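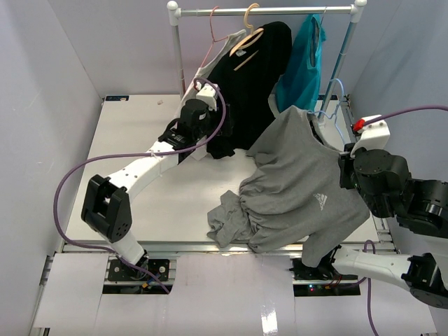 Progress report to Bassey, October
Project: Jatport (PC and handheld)
Prepared by the Fideo production team, 3 November 2025

Work in October went mainly into the second act. The harbor district is now playable from start to finish, including the customs house and the night market. Five side quests in the district are scripted and voiced with placeholder audio. Final recording has not been booked yet.

The turn-based combat was changed after the last milestone review. Enemies no longer get a free round when the party is caught from behind, and the stamina bar refills at inns only. Average length of a regular fight in our test builds dropped to 93 seconds. Boss fights have not been retuned.

Bugs: the tracker held 878 entries at the end of the month, of which 83 are rated high. Most of the high ones are in the save system. Loading a save made on the ferry can place the party under the dock, and the fix we tried broke autosave in the first act. It has been rolled back and is being rewritten.

The handheld version runs at the target frame rate in every area except the night market. Crowd size there will be cut before we look at anything else.

Localization is with Valtbridge. They have the text for act one and the menus. Act two text goes to them when the harbor dialogue is locked, which has slipped by two weeks.

Spending is within the approved budget for the period. We are not asking for a change to the payment schedule.

Next period: save system rewrite, boss tuning, harbor dialogue lock, first pass on the mountain road. We need a decision from Bassey on the length of the public demo before we start cutting it.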